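Setting up the Meluro catalog kiosk, section 4: Loading the artist pages

By now your kiosk should be standing in the gallery where you want it, and you have the exhibition catalog by Dalia Butkienė at hand. Take your time with this part!

1. Open the Meluro editor and choose New Artist.
2. Type the name exactly as it is printed in the book, accents and all.

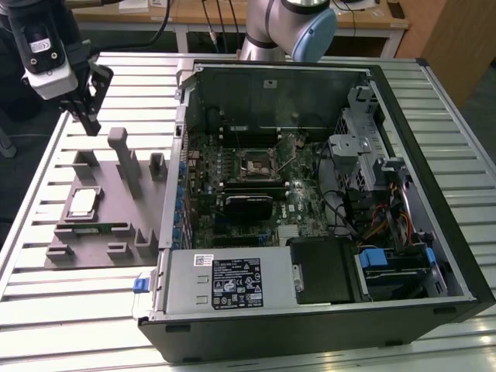 Plate scans come next, and they go in one at a time. Give every part of an artwork its own place before you begin, much as the grey tray beside the open computer case holds its components, and you will be far happier when a triptych comes along (they always do).

3. Drag each scan into its slot and add the caption.
4. Press Save after every plate.

Note: Captions longer than 23 words will wrap onto a second screen.

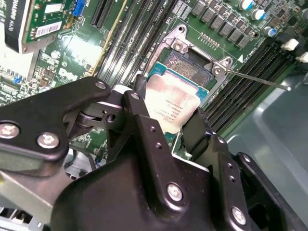
5. Add the essay last, and read it through once on the kiosk itself, standing up, as your visitors will.

Caution: Don't rename a plate once its essay is in, or the links between them will be lost.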